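Mondum Snack Cabinet Set – README

Hi, I'm Aranka Csizmadia and I put this set together, so if something is wrong with it, I'm the one to write to. Please read this page before you download, it'll save you an email (and me one too!).

What's in it

The set is 4000 stills of ordinary food and drink sitting on top of ordinary furniture. Cans, bottles, chip bags, sandwich bits, that kind of thing. Each still comes with a short written note saying what is on the top and roughly where – left, right, back, front. There are 40 folders, one per arrangement. Inside a folder the furniture stays the same, but the items may get swapped or moved from one still to the next, so please don't assume that every picture in a folder shows the same snacks. I made that mistake with my own set and had to redo a whole evening of notes.

Why snacks on a cabinet

I wanted the kind of surface where things get dropped on the way to somewhere else. Kitchen tables are all over the place in other collections, and they're nearly always laid out nicely. The top of a cabinet is different. People put a soda down, then a water bottle, then half of lunch, and it all ends up near the back. Raffaele Caruso lent a hand with the early arrangements and kept lining everything up like a store shelf, and I kept nudging it out of line again. We settled on a rule: put it down once and leave it.

The notes

Notes are plain text, one file per still, same name as the still. I wrote most of them and Danjuma Tamuno wrote the rest, so you'll notice two styles. Mine are longer. His say things like "can L, bottle mid, bag back" and they're perfectly good! We agreed on a few words so that you can search:

can – any drink can, whatever is in it
bottle – clear or colored, label or no label
bag – any snack bag, lying or standing
food – anything out of its wrapper, on a plate or tray or straight on the surface
top – the flat surface of the furniture, including the lip at the front
drawer – closed or open, we don't say which unless it's obvious
open space – a shelf or compartment with no door on it

If we couldn't tell what a food item was, the note says "looks like" and then our best guess. Leave those words in if you republish the notes. Cheese and sandwiches caused the most arguing, by far. There are 300 notes with "looks like" in them and I would sooner keep every one than pretend I know my cheese.

Labels and printing

We copied printed words into the notes only when they were big and easy to read. Small print on water labels is left out completely. Upside-down bags are marked "flipped" and we didn't try to read them. Bello Onuoha asked for brand names as a separate column, and I started one, but it's patchy and I wouldn't lean on it yet.

Known problems

Folder 8 has notes that say "left" where they should say "right". I know about it, a fix is coming in December. Gray tops are overrepresented because gray is what I had. Scuffs and smudges on a surface are not annotated, and if you're training something to find spills you'll get a lot of false hits on them. Reflections under bottles aren't annotated either. There is no glass in the set at all, and no hot food.

Files

Unzip everything into one place and keep the folder names as they are, the index looks for them. The index is a simple spreadsheet: folder, still, items, note. Eckhard Lindemann wrote a tiny script called Ekwueme that checks whether each still has its note, and it's in the tools folder. Run it once after unzipping. If it prints nothing, you're good.

Using it

Free for study and for work, just mention the set by name. If you fix a note, send it back to me and I'll add you to the list of helpers at the bottom of the index.

Two stills from the gray cabinet

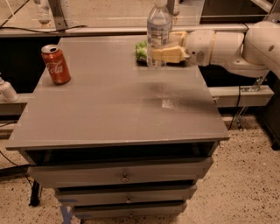
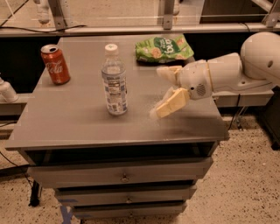 Red cola can on the left and a water bottle in both; food out of its wrapper in the first, a green snack bag in the second.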